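Notes 6: One policy, two arms, several views
Instructor: Anitha Kurian. Lab demonstrator: Ognjen Petek

Last class we left off with a single arm copying a demonstration. This week we add a second arm, and I think it's the most exciting step in the course! The paper to read is the Wurden report, sections 2 and 3. Bring questions about the loss.

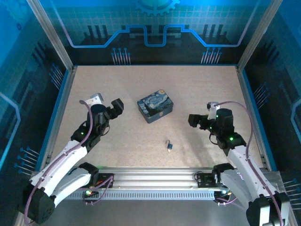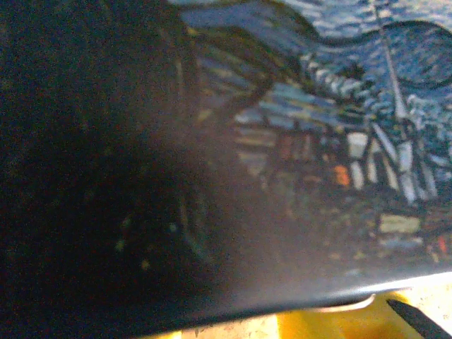
Fig. 6.1. Whole-workcell view with tin and padlock (first), and a close wrist-level view of a starry-night print (second).

Why bother with more than one view? Look at how much of the layout you get from the fixed camera: both arms, both objects, the space between them. Then look at how little of that survives up close. What you gain is the rim and a fingertip, and that's where grasping gets decided.

The method, briefly. Each view goes through its own encoder, the features are joined with the joint angles of both arms, and the policy predicts a chunk of 30 future actions. It runs the first 9, then predicts again. Yayra Darko tried running the whole chunk and the motion was lovely and smooth, right up until an object slipped.

Result to remember: trained on 1645 demonstrations, the Hikden baseline (fixed view only) finished 52 percent of its test trials. Adding the wrist views helped most with thin edges and shiny surfaces, although glare still causes trouble. Myung-ja Wi has a great plot of this and will show it in tutorial.

For next time
Sketch the input and output of the policy, with the size of each.
Suggest one failure you'd expect if a wrist view dropped out halfway through a grasp.
Optional: read Vukadinović on chunk length. It's short and really good.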